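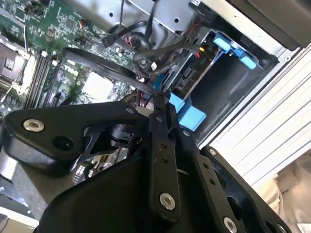
Fly-tipping in Omdale

Fly-tipping is the dumping of rubbish on land where it isn't meant to go, and in Omdale people mostly just call it tipping. If you grew up here, as I did, you'll know the word gets used for everything from a sofa in the beck to a crisp packet on the church wall. Strictly speaking the crisp packet is litter. For this entry I'm sticking to the bigger stuff: mattresses, rubble, tyres, garden waste, old electricals and the bags of who knows what that turn up behind the Fehr garages (I've opened one, and I don't recommend it).

Where it happens

The best known spot is Bokorel Lane, the dead-end road past the allotments. It has a wide verge, no houses for the last stretch and a turning circle big enough for a van, so you can see the appeal. The lane once led to a brickworks, and older residents say people were leaving ash and broken pots there long before anyone thought of it as a problem. I can't prove that, but there's a lovely layer of smashed blue china in the bank if you scrape about after rain!

The Fehr garages come a close second. There are 70 of them in two facing rows, a lot of them unlet, and the strip of ground behind is owned by one body and fenced by another. Every time something big appears there, somebody has to work out whose it is to clear, and meanwhile the pile grows. A third place, the lay-by under the railway bridge, went quiet after the lamp was mended.

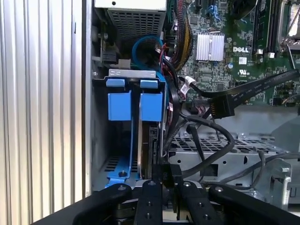 Omdale Local Encyclopedia, page 263

The clear-up

The person most people connect with tipping is Ludger Frerichs, who moved to a cottage near the lane and got fed up with driving round fridges. He started keeping a notebook of every load he saw, with the date, the place and what was in it, and he took it along to every ward meeting whether it was on the agenda or not. By the time he handed it over it had more than 1000 lines in it. I've had it on my kitchen table for a fortnight and it's a wonderful read -- he gives marks for neatness, and a stack of roof tiles near the gate once got full marks.

Frerichs also did a good deal of clearing himself, with a trailer he borrowed from Byung-chul Sun at the allotments. The two of them would go out before breakfast and bring back whatever the pair of them could lift. They stopped when it was pointed out that they needed a waste carrier's registration to move other people's rubbish about on the road, which caused a proper row and some very cross letters. The registration came through in the end, by which time the trailer had a puncture. 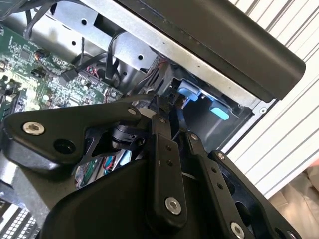
Adi Pelupessy
Entries editor, Omdale and district

Clivum takes over

Clearance now sits with Clivum, the firm that empties the bins. Under the present arrangement anything reported is meant to be gone within three working days. In my experience the lane does well out of this and the garages don't, and when I put that to Balthasar Kaufmann, the depot manager, he agreed with me straight away and blamed the gate. The gate needs a key, the key lives at the housing office, and the housing office shuts at four. A second key has been promised for June.

Reporting is done by phone or by the card you can pick up at the library. Say what it is, how big, and which side of the road. Don't go through bags looking for addresses, however tempting, and leave anything with asbestos well alone.
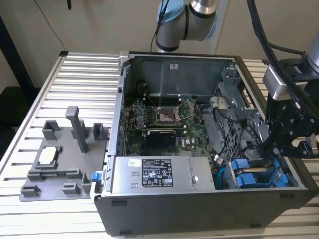 What gets tipped has changed a fair bit, going by the notebook. The early pages are nearly all carpets and rubble, with the odd pram, and the electricals creep in later: tellies first, then printers, then computers. A desktop tower like this one, lying on its side with its insides open and the power supply sitting in one corner, counts as small electrical waste, and the recycling centre takes them free at the counter by the weighbridge. Take your own files off first, please. Fridges go to the far bay and you'll need to ask for a hand with them.

Fines

The fixed penalty is the bit everybody argues about. Gil-soo Bae, who runs the hardware shop and has had pallets left across his back door more times than he cares to remember, got up a petition for cameras on Bokorel Lane, and 100 people signed it at his till. The cameras were turned down on cost. A height barrier was put in at the turning circle as a compromise, and it does keep the vans out -- it also kept out the hedge cutter, so the verge is now a jungle and you can't see what's in there anyway.

Entry last revised May 2026. The notebook can be read at the library desk on request, and I'd be glad of any old photographs of the brickworks end of the lane.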